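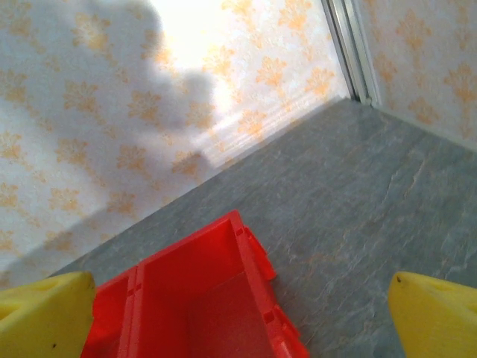

3.2 Upkeep of the Dumisdale cell

Claims about sorting accuracy usually assume that the cell stays as it was built. We doubt this. The Dumisdale cell has two arms bolted to one aluminum rail, and the Sarell maintenance sheet asks for a bolt check every 22 days. In July we cut that to every 5, and the wrist views still drifted. Liao blames the mounts. We suspect the wallpaper and the lighting, which the sheet does not mention at all. 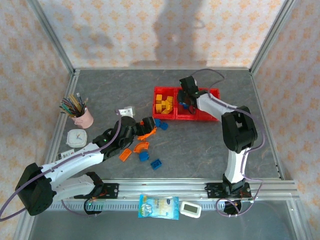 Figure 3. Dumisdale cell from the fixed camera, right gripper holding a blue block in a red bin.

3.3 Fingers and wrist cameras

Avard rates a set of fingers for a full season. Ours were changed after nearly 9 weeks, and we would not read much into either number. Finger wear and camera tilt produce much the same error in the logs, so a new set of fingers can hide a loose camera bracket.

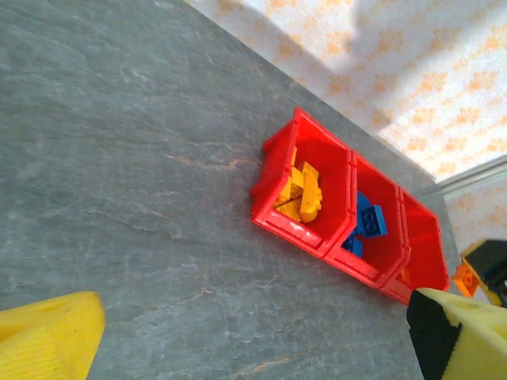

We therefore changed one part at a time and ran 3 calibration passes after each change. The error fell after the bracket was tightened, but it also fell once when no part had been touched. Until that is explained, the bracket remains a guess.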